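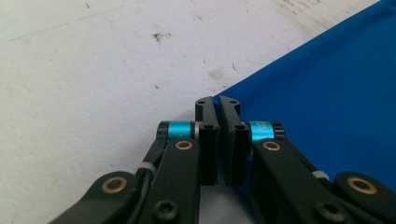
Clearing and wiping down a pale worktop

Pale surfaces show rings and grey rub marks sooner than dark ones, so the order of work matters. Clear one half completely, clean it, let it dry, then move everything across and do the other half.

Brush off grit first with a dry cloth. Grit dragged under a wet cloth leaves fine scratches, and these hold dirt afterwards. Follow with warm water and a small squirt of washing-up liquid. Wring the cloth until it no longer drips. Water left standing along a joint or around a screw head will lift the edge in time.

Grey marks from metal tools: bicarbonate of soda mixed to a stiff paste, left for 2 minutes, rubbed lightly in the direction of the grain or pattern. Rinse twice. Test on the underside first.

Dried glue: lift with a plastic scraper held at a low angle. Do not use a blade on laminate or painted board.

Oil spots: blot, cover with cornflour overnight, brush off. Repeat if a shadow remains.

Small screws and washers go into a lidded tub before any wiping starts. A shallow tray is no use for this, as a sleeve will tip it.

Oiled timber tops need a fresh coat each October, applied thinly and wiped back after 20 minutes. Lay used oily rags flat outdoors to dry before binning them. They can heat up and catch fire if left in a heap.

Davina MacKinnon
Last revised 2020-03-29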